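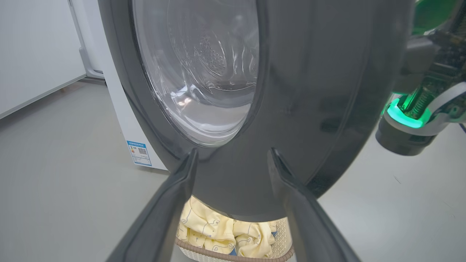 Kit pince bi-doigt Pliretti pour bras d'atelier

Réf. PLR-26
Catégorie : préhension, textile et objets souples
Disponibilité : expédition à partir de septembre
Version du document : B

Présentation

Le kit Pliretti se monte en bout de bras sur une construction domestique ou d'atelier partagé. Il comprend une paire de doigts gris foncé à extrémité effilée, le corps de pince, la bride d'adaptation et le support de caméra de poignet. Il a été mis au point pour le chargement et le déchargement d'un lave-linge à ouverture frontale, avec panier à linge posé au sol devant la machine. Il convient à d'autres tâches sur pièces souples : tri, dépose en bac, mise en pile.

Les doigts sont mats. Les stries de la face interne retiennent le tissu sans l'accrocher. La pointe étroite permet de saisir un pli isolé au sommet d'un tas ou de pincer un vêtement au bord d'un panier tressé.

Caractéristiques

Type : pince électrique parallèle à deux doigts
Longueur totale, pince fermée : 200 mm
Serrage maximal : 25 N, réglable par logiciel
Masse avec bride et support caméra : 346 g
Alimentation : 24 V continu
Liaison : RS-485, connecteur verrouillable
Finition des doigts : gris foncé mat

Contenu du kit

Corps de pince monté et testé
Deux doigts, gauche et droit (non interchangeables)
Bride d'adaptation Kleinschmidt, avec visserie
Support de caméra de poignet, sans caméra
Câble de liaison
Clé six pans et gabarit d'alignement

Montage

1. Couper l'alimentation du bras et attendre l'extinction des voyants.
2. Fixer la bride Kleinschmidt sur le poignet, ergot de centrage vers le haut. Serrer en croix.
3. Présenter le corps de pince, engager le connecteur, puis visser.
4. Monter le support de caméra. Les deux pointes doivent apparaître dans l'image, l'espace en V entre les doigts restant dégagé.
5. Poser le gabarit entre les pointes et lancer la mise à zéro.

Pour une installation à deux bras, répéter la procédure sur le second poignet et attribuer une adresse différente à chaque pince. L'adresse d'usine est 1.

Réglages devant un lave-linge

Le verre bombé d'un hublot renvoie des reflets marqués, surtout en partie basse. Les caméras de profondeur y produisent des trous ou des distances fausses. Fixer l'exposition manuellement et masquer la zone vitrée tant que la porte est fermée. Un anneau lumineux de couleur vive sur le bras voisin modifie également la teinte du sol et des surfaces claires : étalonner la balance des blancs anneau allumé.

La pince n'est pas prévue pour forcer un verrou de porte. Pour l'ouverture, prévoir le crochet Ferard, vendu séparément. Pour le linge léger, commencer au quart du serrage maximal et augmenter par paliers.

Compatibilité

Brides Kleinschmidt, petit et moyen modèles. Les supports de la série Maltivby sont acceptés avec une entretoise de 6 mm (non fournie). Le pilote est distribué sous forme de code source, avec un programme d'essai en ligne de commande.

Entretien

Nettoyer les stries à la brosse souple ; les peluches s'y accumulent et réduisent l'adhérence. Ne pas immerger. Vérifier le serrage de la bride une fois par mois en usage régulier. Remplacer les doigts par paire.

Pièces et options

PLR-26-D : paire de doigts de rechange
PLR-26-C : support de caméra seul
PLR-26-L : câble de liaison long
FER-02 : crochet Ferard pour poignée de porte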